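About Us

Welcome to the page of the Ollcombe Home Science Library. We lend chemistry and nature boxes to families, small schools and after-school clubs in Ollcombe and in Fleludstead. The library was opened by two parents who had too many science sets at home and not enough cupboards. Today we have 33 boxes on our shelves, and most weeks the greater part of them is out with the borrowers.

How the lending goes

You choose a box from the list and you keep it for 3 weeks. Every box has a lid and a card with the contents. We ask that you read the card together with the child before the first experiment, and that an adult stays in the room until the things are washed and put away. Glass parts are wrapped in a cloth. Powders and liquids are not in the box, you receive them separately at the desk.

Many of our boxes are the original ones in which the sets were sold. Some come from other countries and have their labels in Chinese or in German. We like to keep these labels, as the children enjoy them, and we put an English card inside.

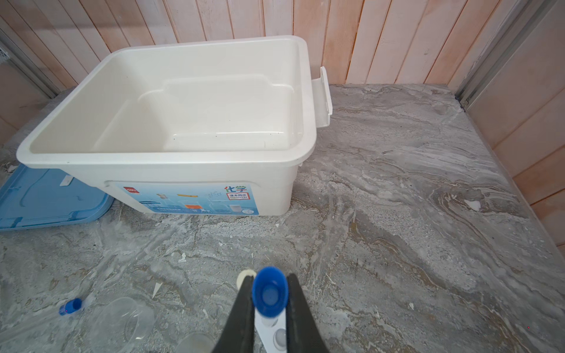 Words and photograph: the Lennox Room desk

When a box comes back, we take everything out and put it on the floor of the Lennox Room, where there is more place than on the tables. The chemistry box with the colourful characters "化学" has a light blue lid, which we lay flat next to it during the sorting. An open box shows quickly if it needs a wash, for small specks of dirt like to stay on the bottom and on the walls. Warm water and a soft brush are enough. After this the small parts go back, the caps and the strips first, and the glass last.

If something is missing or broken, please tell us at the return. We do not ask money for one lost cap or one cracked tube. We only want to know it, so that the next family does not search for it.

Where to find us

The Lennox Room is on the ground floor of Wanditholm House, 14 steps from the bicycle stand, with the green bell. Our summer list of boxes is valid until 31st July. Membership is free for schools, and families pay a small sum once in the year. New borrowers can register at the desk.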